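Care of Microfibre Cloths in Shared Areas
Kelard Residences – Household Guidance
Updated April 26, 2025

Residents are asked to follow the steps below when washing and folding the cloths kept in the Maltau and Akl kitchens.

Washing

Shake each cloth over the bin before it goes into the machine. Wash at 30 degrees with a small amount of liquid detergent. Do not use fabric softener, as it coats the fibres and reduces absorbency. Cloths should be washed separately from cotton towels, which shed lint.

Drying and folding

Hang cloths on the rack, or tumble dry on low for 20 minutes. Before folding, open out any cloth that has bunched up and pull the corners straight. 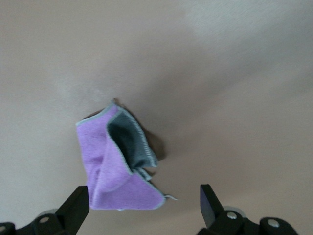
Lay the cloth flat on a clean worktop, smooth it from the centre outwards and fold it in half with the bound edges together. Fold once more and place it in the drawer with the fold facing forward. Loose threads should be trimmed with scissors – never pulled – so that the stitching stays intact.

Cloths that no longer absorb water may be left in the laundry room for disposal. Replacements can be requested from the housekeeping office on extension 386.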